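Praseo Open Day: The Kitchen Counter
Posted 2021-11-01

Praseo opened its doors on the second floor of the Dovau building, and 566 people signed up for a building that seats far fewer. I went for the robots. I stayed for the robots too, but mostly because my coat was under someone else's coat.

The tour starts in a corridor where a young man hands you a sticker and tells you not to touch anything. A second young man, 11 steps later, tells you to feel free to touch anything. After that you are let into the kitchen, which has a better fridge than mine and a good deal less on the door.

The arm goes by Dzene. It works the counter at a pace I would call thoughtful. Our group had 16 people in it, and every one of us leaned forward whenever the gripper went down, as if it were taking a penalty kick. Somebody's grandfather offered it advice throughout. It did not take any.

Questions were allowed at the end. A girl of maybe nine asked if it could do the dishes. The answer was long, and had the word "roadmap" in it.

There was also a talk on how many practice runs a kitchen job takes (they said 3,000, with some pride, and I thought of my own record with omelets). Coffee was served in the hall, by people.

I only kept two pictures. The rest are of the backs of heads.
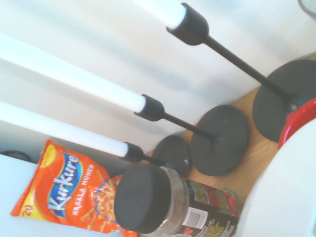 Candles by the wall, and a jar with a black lid. 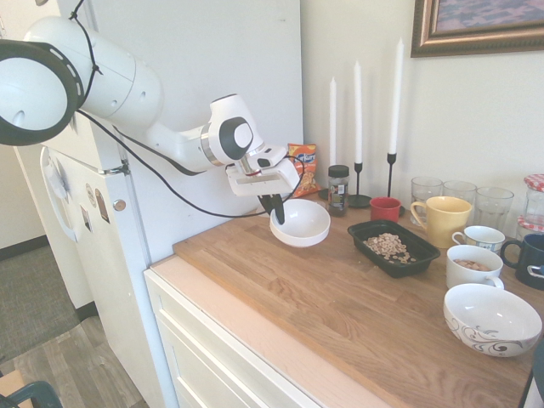
Naheed Pirzada wrote in after this went up to say that I had been unfair about the speed. She took the later tour and thought slow was the whole appeal – she would much prefer a machine that takes its time near the good mugs to one that's in a hurry, and she has lived with teenagers, so she has something to compare it to. She did agree about the corridor. She is going back in December, when Praseo runs the next one, and plans to bring her own coat hook.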